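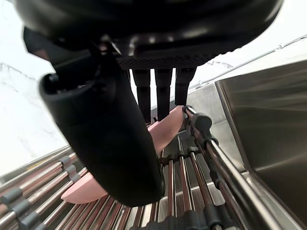 Session 3: The roller unit stoppage

Course: Faults and Safe Working in Food Handling Automation
Notes by Nurhan Karakaya. Issued Sep 7, 2020.

Read these notes before the practical. The fault report is in the course folder under Grestero, and you will need it open for the second half.

## Background

The Grestero cell is a single arm with a gripper, working over a roller unit of the kind used for hot dogs. The task is to pick up flat slices and move them to a tray. The control program is called Skedow and was written by last year's group. The gripper fingers were supplied by Risine.

Flat slices are harder to pick up than sausages. A sausage sits in the dip between two rollers and gives the fingers two sides to close on. A slice lies across several rollers and offers only a thin edge. To reach that edge, the fingers have to come down very close to the metal, and most of what went wrong follows from this.

## What happened

The run was planned as 177 picks with the rollers turning. The arm stopped itself at pick 121 with a force limit alarm. Edin Trajkovski was at the controls. He pressed the emergency stop, and the rollers went on turning for another 15 seconds until he switched them off at the wall.

When the cell was made safe he found:

- one slice folded and pulled down between two rollers
- a scrape along the inside of the large finger, near the tip
- the gripper sitting lower than the taught pick height
- no damage to the roller bearings

Nobody was hurt.

## Causes

There were two separate faults, and they should be kept apart in your write-up.

**Fault A: pick height.** The height was taught in January with the rollers cold and an older set of fingers fitted. The Risine fingers are longer. The offset was changed in the tool table but the program was still calling the old tool number, so the new value was never used. The clearance left over was small enough that most picks worked. A slice that had started to curl was enough to bring the finger into contact.

**Fault B: stop circuit.** The roller unit was plugged into an ordinary wall socket. The emergency stop cut power to the arm and to nothing else. This had been so since the cell was built. It was not listed in the risk assessment, which covers "the robot" and does not mention the rollers at all.

Fault A caused the stoppage. Fault B would have been there on any day, with any program, and is the more serious of the two. A hand put in to free a jammed slice could have met a turning roller after the operator believed everything had stopped.

## A note on the force limit

Several of you wrote last week that the force limit "prevented the accident". Be careful with this. The limit is measured at the wrist. It sees a push against the arm. It does not see a slice, a sleeve or a finger being drawn in between two rollers, and it has no say over the roller motor. It stopped the arm, as it was set to do.

## Changes made

1. The roller unit is now fed through the Georgiev safety relay, on the same circuit as the arm.
2. The program checks the tool number at start-up and will not run if it does not match the fitted fingers.
3. Pick height is checked with a feeler gauge at both ends of the rollers after any change of fingers.
4. The risk assessment has been rewritten for the whole cell.

After pressing the stop, wait until you can see that the rollers are still. Then isolate at the wall. Use the plastic tongs to clear a jam, even with the power off, as the metal may be hot.

## For the practical

Work in pairs. Bring:

- your copy of the old risk assessment, marked up with every moving or heated part it leaves out
- a short timeline of the stoppage, taken from the alarm log

Each pair will test the new stop circuit once from each button, with the arm parked and the unit unheated. Write down the time the rollers take to come to rest. If they do not stop, isolate at the wall and call Edin over before you touch anything.

Write-ups go in the usual tray, two pages at most.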